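Arts Administration, Level 5
Unit 6: Touring a small exhibition
Handout 4 - Loan terms, condition reports and labels

This handout covers the paperwork side of borrowing objects for a temporary show. Read it before the seminar on 8th February. The worked case is the Grendstead touring show of ceramics and works on paper, organised by Rocío Ochoa for the Contreras gallery.

1. The loan agreement

A loan agreement is a contract between the lender and the borrower. It names the objects, the dates, the venues and the party who pays for transport. A show with several venues needs either one agreement covering all of them or a separate agreement for each. Grendstead used a single agreement, and the second venue, Skamgate, was added by letter in August. The letter gave the new dates but did not extend the insurance period. You will be asked to find the clause this breaches.

The agreed value of each object is fixed before it leaves the lender. It is not the same as the sale price. Students often confuse the two.

2. Condition reports

A report is made at each handover: leaving the lender, arriving at the venue, leaving the venue, and return. The same form is carried through so that entries can be read side by side. Use plain words (chip, crack, stain, scratch, loss) and give the position of the fault. On round objects, use the clock face and state which way up the object is being read. "Small chip at four o'clock, inscription upright" is enough. "Some wear" is not.

The person who signs the report must be the person who looked at the object. Inspect the rim, face, foot and underside in that order.
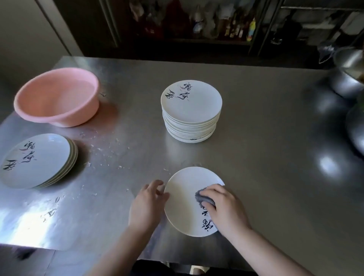
3. Light and display

Works on paper are normally shown at 50 lux or lower. Glazed ceramics are far less sensitive to light, and the limit for a mixed case is set by the most sensitive object in it. At Skamgate the paper works were moved to a separate room for this reason, and the running order in the printed guide no longer matched the walls.

4. Labels

Grilovness, the design studio for the tour, set a limit of 70 words for an object label and 418 for the introductory panel. Both limits were exceeded in the first draft. The introductory panel came in at almost 780 words, and Michalis Konstantinidis cut it by removing the history of the lender - this went into the guide instead.

A label gives, in this order: maker, title, date, material, lender. Where an object carries an inscription, give a translation on a separate line and credit the translator. Do not translate part of a text without saying so.

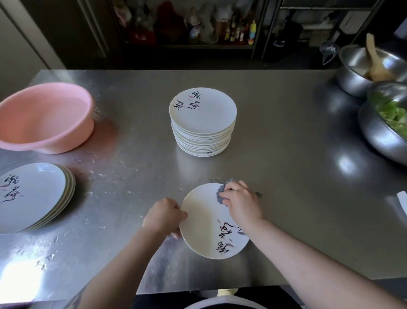 Fig. 2. Plate with Chinese calligraphy, face being wiped with a cloth.

5. Seminar task

Work in pairs. Draft one object label and one condition report for the object assigned to you. The label should be between 40 and 70 words. Bring two printed copies of each. Lender names may be shortened on the label but must be given in full on the report.

Reading: course pack, sections on indemnity and on couriers. The section on customs papers is optional this term.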